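Breakfast Timing and Self-Reported Snacking in First-Year Students

Daichi Kobori
Health Sciences Project, Term 1

1. Purpose

The project looked at whether first-year students who eat breakfast within an hour of waking report fewer unplanned snacks before lunch than students who eat later or skip the meal. Body weight was not measured. The course guidelines exclude it for projects of this size, and the question does not require it.

2. Participants

Students were recruited through a notice in the Kaka dining hall. 20 signed up and 17 returned a complete diary. The three incomplete diaries were left out of all tables. One student worked night shifts during the second week. That diary was kept, but the times were recoded as hours after waking.

3. Method

Each participant kept a paper diary for 14 days in October. The diary had one line per eating event, with columns for clock time, food, approximate amount and whether the event had been planned the evening before. "Planned" meant that the food had already been chosen, even if it had not been bought. Drinks were recorded only if they contained milk or sugar.

Participants were not told to change anything. They were told that the project was about meal timing, but snacking was not named as the outcome. Wake time was taken from the participant's own note at the top of the page.

Days were sorted into three groups:
Early – breakfast within one hour of waking
Late – breakfast more than one hour after waking, but before 11:00
None – no food before 11:00

Breakfast was defined as any eating event containing at least two foods, or one bowl of cereal or porridge. A single banana was therefore coded as a snack. This rule was taken from the Usmani diary sheet used in last year's course and was not changed, although four participants objected to it.

4. Results

Unplanned snacks before lunch were most common on Late days. Early and None days were close to each other, and the order of the two depended on whether weekends were included. With weekends removed, Early days had the lowest count.

The food recorded at breakfast seemed to matter more than the hour. Days with eggs, yogurt or beans in the first meal had fewer unplanned snacks than days with toast or sweet cereal alone, in all three timing groups where a comparison could be made. The project was not designed to test this, and the diary column for amount was too loosely filled in to support an estimate of protein.

Evening snacking did not differ between groups.

5. Limitations

The diaries are self-reported. Entries became shorter in the second week, which suggests that some events were missed. All participants ate lunch in the same hall at fixed times – a student with a free schedule might behave differently. The vending machines in the Katarus building were out of service for 4 days, and those days were not analyzed separately.

6. Further work

A repeat should record the amount of food in household measures (cups, slices, spoons) and should code single fruits in a category of their own. 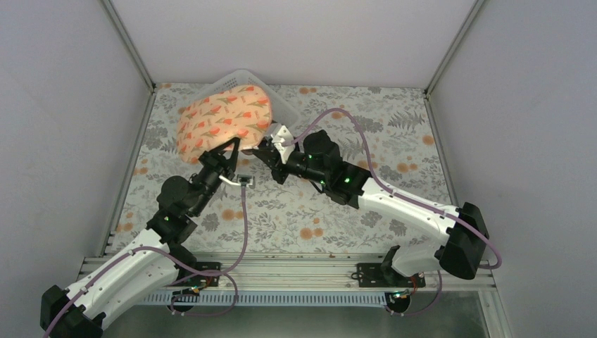
Rusodholm, 06/11/2019

Diary sheets are stored with the course office until the end of the spring term. Participants may ask for their own pages back before then. The coding key and the blank diary form are attached as Appendix A and Appendix B.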